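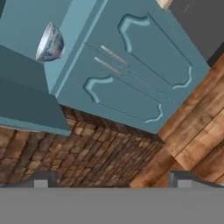 Hiltero Opens Simulation Lab to Visitors for Household Robot Demonstration

ARKACH, September 18, 2022 — Hiltero, a developer of control software for robot arms, opened its simulation lab to 80 visitors for a demonstration of kitchen handling tasks carried out in a virtual home. The guests included appliance makers, care home operators, teachers from local technical schools and members of the public who had signed up in advance.

The demonstration was run on Valtix, the company's simulation platform. Valtix renders a furnished room and a robot arm with a two-finger gripper, and lets the same control software that would drive a physical arm work through a task on screen. Visitors watched on wall displays, with one display given over to the view from the arm's wrist and others to views of the whole work area.

The kitchen used for the open day has blue-green cabinets, a brick wall and wood planking. The task shown to each group was bowl handling at an open shelf. The arm has to bring its gripper to the rim of a bowl, close the fingers on it and move the bowl without striking the cabinet. Groups were taken through the task in sessions of 18 minutes, followed by time for questions.
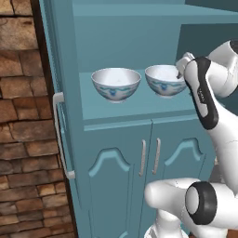 Bowls were chosen for the open day after requests from appliance makers who attended an earlier session in March. A bowl has a curved wall and a thin edge, and a gripper with two flat fingers has few good places to hold it. Approaching at the rim leaves one finger inside the bowl and one outside, and the angle of the wrist has to suit the curve. A shelf adds to the difficulty by limiting how the arm can reach in from the front.

Hiltero engineers explained how each attempt is recorded. The platform stores the position of every joint, the opening of the gripper and the views from the cameras in the virtual room. An attempt can then be replayed from any point, or repeated with the bowl in a new position. Engineers also change the room itself between runs, using different wall finishes, cabinet colors and lighting, so that the software does not come to depend on one kitchen.

"Most of the people who came today have seen a robot arm in a factory video, where the part is always in the same spot," the company said in a statement. "A kitchen shelf is a different job. We wanted visitors to see the task at the speed we work on it, including the parts that take several tries."

Visitors from the care sector asked how soon such software could be used in a resident's own kitchen. Hiltero said it has no product for private homes and has not set a date for one. Work in simulation comes first, followed by trials on a physical arm at the company's workshop in Arkach.

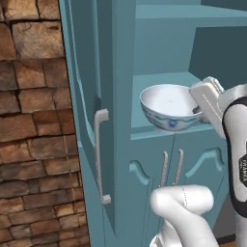

Cabinet doors were a second topic of discussion. A door that stands partly open takes up space the arm may need, and the software has to plan around it. Hiltero currently has 23 kitchen layouts in its Valtix library, with doors that can be set to any angle before a run begins. Several appliance makers asked whether their own cabinet and handle designs could be added. The company said it accepts design files from partners and will publish a guide to the required format on its website.

The open day was held jointly with Poduval, a training center that offers courses in automation to technicians and school leavers. Poduval instructors ran a side session in which visitors could steer the virtual arm themselves with a hand controller. Places in that session were limited to 3 people at a time. The center will use Valtix in its coming course on robot programming, and students will be given access to the same kitchen tasks shown at the open day.

Schools and companies that would like to arrange a group visit can write to the Hiltero visitor office. Visits are free of charge and last half a day. Groups should state in their request whether they wish to take part in the hand controller session.

About Hiltero

Hiltero develops control and planning software for robot arms. Its offices, simulation lab and workshop are located in Arkach.

Print this release
E-mail this release

Recent releases
Hiltero and Poduval Sign Training Agreement
Valtix Update Adds Adjustable Cabinet Doors
Arkach Workshop Adds Second Test Area
Appliance Makers Attend March Session at Hiltero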